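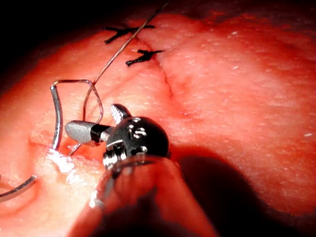

A robotic needle driver at work on a suture, with two completed black sutures farther up the incision.

Clivix (magazine)

Clivix was a little magazine of poetry and short prose published in Nudau. It is remembered mostly for its long poems, its quarrel with the neighboring magazine Gratov, and a page layout that many of its own contributors described as hostile. Four issues appeared. A further issue was announced on the back cover of the last one and has been forthcoming ever since.

Name

The title has no agreed meaning. The opening editorial calls it "a word we found lying around," and a note in the next issue derives it from a dialect term for the slope of a roof. Readers from the region have pointed out that no such term exists in the dialect. Later writers have connected it with "cliff," "clavicle," and the Latin clivus, a hill or incline. The magazine printed several of these theories in its letters column without comment, apart from the remark that postage was going up.

Background

Before Clivix, poets in Nudau had one regular outlet, Gratov, which favored short lyrics on the seasons and paid in copies. Gratov did not accept poems longer than a page. It also disliked poems without punctuation and poems that mentioned other poems, and said so in a style sheet that grew by a paragraph with each rejection. The founders of Clivix had all been rejected. Their first flyer quotes the Gratov style sheet in full, broken into lines, and credits it as a found poem. It is still the most widely reprinted thing either magazine produced.

Relations between the two were less bitter than the letters suggest. Both used the same printer, Antoniuk, and shared a mailing list. Subscribers sometimes got Gratov in a Clivix envelope, and at least one review attacks the wrong magazine throughout.

Format and production

Clivix was printed on tall, narrow sheets. The format suited poems with very short lines and nothing else. Its editors preferred poems with very long lines. The solution was to turn those poems sideways, so a typical issue had to be rotated often during reading, and since the page numbers stayed upright, the table of contents was of limited help.

Antoniuk, whose main trade was menus and wedding programs, set the type and did the binding. The menu typeface, a heavy italic with generous swashes, was used for titles throughout. Proofs were sent out only for the first issue. After that, contributors were asked to submit corrections in advance.

The covers were plain brown stock with the name stamped in the upper corner. Author names did not appear on the poems themselves but in a list at the back, arranged by the length of the poem. This was presented as a blow against literary celebrity. Contributors quickly learned to write longer poems.

Contents

The magazine's central interest was the serial poem, meaning a poem issued in parts with no promise of an ending. The best known of these, "Inventory for a Closed Hotel," runs through every issue. It lists the contents of rooms that may or may not be in the same building, with a refrain about keys. Some critics have read it as an elegy and others as a satire of insurance language. Its final part ends on a comma, which admirers take as a statement and the errata slip gives as a misprint.

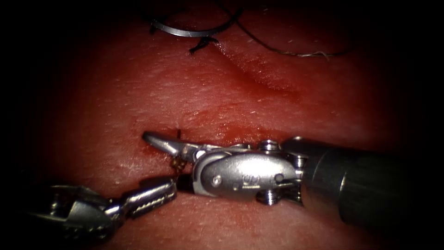 Translations made up a large share of the prose pages. Clivix had a rule that no translator could know the source language well, on the theory that fluency led to smoothness. The results vary. A group of harbor songs rendered this way has been praised for its odd, halting music, and has been set for choir. A translated essay on rhyme, printed in the same issue, contradicts itself in every paragraph and was later found to have been translated from a review of the essay.

There was also a section called "Small Repairs," in which contributors revised each other's published work without asking. Usually the changes were slight — a moved line break, a cut adjective — but in one case a sonnet was reduced to its title. The author of the sonnet wrote in to approve and then withdrew the title.

Reviews were kept short. The editors held that a book of poems should be reviewed only by someone who had read it outdoors, and the notices tend to give more room to weather than to meter. Several are good on wind.

Reception

Notice in the general press was thin. The Nudau daily ran one item, under local business, reporting that a new magazine had been founded by former customers of Gratov. Literary reviewers were kinder, if cautious. The phrase "demands a flexible reader" appears in two separate notices, and it isn't clear whether it refers to taste or to the sideways pages.

Gratov responded by holding a special issue of long poems. It contained nearly 10 pages of verse and a lengthy editorial regretting it. Clivix reviewed the issue warmly, which was felt to be unfair.

Closure

The last issue is dated January and carries no sign of trouble. It includes a subscription form offering a discount for two years paid in advance. No formal closure was ever announced. Antoniuk moved to larger premises and stopped taking literary work, citing the swashes, and the editors are said to have gone on meeting to choose poems well after there was anything to print them in. Acceptance letters from this period turn up occasionally among contributors' papers. They are cordial and specific about deadlines.

Legacy

Copies are scarce, partly because the print run was small and partly because the tall format did not fit standard shelves and was often trimmed by owners. Trimmed copies lose the last words of the sideways poems, and at least one anthology took its texts from such a copy. The shortened versions are now generally preferred — a few of the poets have adopted them for their collected editions.

The public library in Nudau holds a full set in a flat drawer, along with the errata slips and an unused subscription form. Its catalog entry, last revised 7/8/18, files the magazine under roofing.

See also

Gratov (magazine)
Little magazine
Serial poem
Found poetry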